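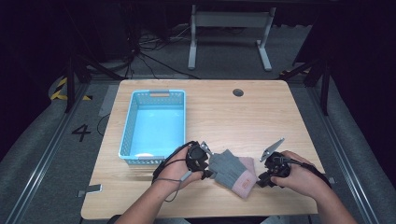 **Huvthorpe: Bay 4 back on the rota after gripper service**

Bay 4 at Bonwood's Huvthorpe site is back in use following a service of its paired hand-held grippers and a re-lay of the floor cables. The bay was out for 3 working days. Bays on either side ran as normal, apart from one afternoon when the power to that end of the room had to be off for the cable work.

The bay records two-handed handling of soft goods, at present knitted gloves going into a plastic mesh basket. An operator stands at the near edge of the desk with a gripper in each hand, and the jaw movement, the position of each tool and the camera pictures are logged together. The recordings go to Jidix, which uses them to train the arm controllers for its garment sorting line.

**What went wrong**

The fault first showed up in May as a mismatch between the two tools. With both jaws shut on nothing, the left gripper read fully closed and the right one read slightly open. The gap was small enough to pass the start-of-shift check, which at that time only compared each tool against its own last reading. It was picked up later, when Jidix rejected a batch of 326 recordings in which the right jaw never reached zero.

Two causes were found. One was a finger pad that had begun to break up along one side, leaving shreds that sat between the jaw faces and held them apart. The other was play in a linkage pivot. The fingers are carried on black plastic links which turn in brass inserts, and one insert on the right gripper had worked round in its housing. It could be moved with a fingernail. The remaining inserts on that tool were tight, as were all of those on the left.

Knitwear is hard on the pads. Loose fibre works in behind the pad edge, lifts it, and then every grasp pulls the lifted part a little further. Fluffy yarns are the worst. The bay had been running on smooth cotton liners until the spring and the pads had been lasting well, so the inspection interval was left alone when the goods changed. It should have been shortened then.

**Work done on the grippers**

Both tools were stripped to the linkage. The loose insert was pressed out, the housing cleaned, and a new insert bonded in and left overnight. The part came from Krūmiņa, the workshop that made the original links, which still holds the drawings and had inserts on the shelf. A complete spare linkage has been ordered for each hand, so that a worn one can be swapped at the bay and repaired on the bench afterwards.

After reassembly each jaw was cycled 872 times without load and the closed reading checked at the start and end of the run. Neither tool drifted. The jaws were then closed on a set of feeler gauges and the opening readings compared with the gauge thickness. The right gripper needed a new offset, which has been entered in the bay file and written on the calibration card. Anyone using an older copy of the bay file will get the old offset, and the machine gives no warning of this. Copies held on laptops should be deleted.

Pad condition is now judged by eye against a short rule. Roughness on the outer edge is acceptable and is noted. Any piece that can be folded over on to the gripping face means a new pad before the next recording. Trimming ragged bits with a blade is no longer allowed, as it was found to leave a step that catches in the stitches.

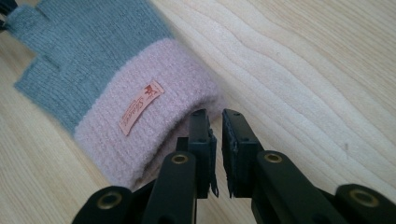 Pads are fixed from the finger side and can be changed without touching the linkage. The small screws near the top of the fingers should be brought down evenly, a turn at a time, and must not be used to pull a twisted pad straight. If the pad is not square before the screws bite, take it off and start again. Old pads go in the bag marked with the bay number and not in the bin, as Jidix wants to look at the wear pattern on those taken off after knitwear runs.

Fibre is to be picked out of the linkage at the end of each session with plastic tweezers. Compressed air was tried in the first year and drives the fluff further into the pivots. No oil is to be used on the pivots. It spreads to the pads and from there to the goods, and oiled fibre packs down into something like felt.

**Cables**

Each gripper has a thin black cable which runs back past the wrist and off the desk. Before the service, operators were holding these in whatever way they found comfortable, and some were wrapping the slack round the forearm. That puts a side pull on the tool whenever the arm straightens, which appears in the recordings as a slow twist of the jaw.

The new instruction is a single loose loop at the back of the hand. The loop should hang free when the jaw is held over the far end of the basket. If it goes tight, let out more slack from the desk side. If it touches the goods while the jaw is in use, take some back in. The strain relief at the gripper end was sound on both tools and has not been changed.

The cables on the floor were lifted, tested one by one and put back down. One extension lead had a crushed sheath and has been scrapped. It had been trapped by a stand foot, and the mark lined up with where the stand used to be before the bay was widened. The rest tested good. Labels have been put on both ends of every run, which should make the next fault quicker to find; tracing the crushed lead took most of a morning.

**Desk and references**

The desk had crept. Measured from the left rail, its left rear corner was 12 mm out compared with the drawing, and the right rear corner was less than that, so the top was also sitting at a slight angle. The fixed cameras had been set up to the drawing and not to the desk. It has been moved back and the camera check repeated, with no change needed to the camera mounts.

Tape on the desk edge and on the floor is there for reference and is not to be peeled off during cleaning. Two pieces had gone missing since the last survey and have been replaced. If a piece lifts, report it and leave it where it is. Sticking it back by guesswork is worse than having none.

The desktop should be wiped with a dry cloth only. Polish was used on another bay last winter and the reflections upset the tracking for a week until it wore off.

**Start-of-shift check, revised**

The check now runs as follows, and replaces the version on the inside of the cupboard door:

1. Close both jaws on nothing and compare left with right. A difference between them stops the shift, even if both are within their own limits.
2. Open both jaws fully and look across the pad faces against the light.
3. Hold each linkage by the outer bracket and try to rock the finger. There should be no movement that can be felt.
4. Check the cable loop at full reach.
5. Confirm the basket is empty and lined up lengthwise, with its short end towards the operator.
6. Lay one glove flat to the right of the basket, pick it up by the cuff, put it down again, and play the recording back before starting on the batch.

Step 6 uses the batch goods and not a test piece. Gloves with a folded cuff behave differently from those with a plain one, as there are more layers in the jaw and the pads close on a thicker edge. Cuffs with a sewn label should be gripped clear of the label. The woven type is stiffer than the knit and gives a false reading of how far the jaw has closed.

**Rejected recordings**

Jidix has agreed to take part of the rejected batch back. Recordings made before the pad began to shed can be corrected by applying the new offset, and that work is in hand. The later ones show the jaw reading changing from grasp to grasp and will be repeated in Bay 4 once the current glove run is finished. Operators do not need to rebook; the slots will be added to the existing rota.

The spare linkages are expected from Krūmiņa next month. Until they arrive, a loose pivot on either tool takes the bay out of use, and the grippers from the other bays are not to be borrowed to keep it going. Their offsets are held in separate files and the cable lengths differ.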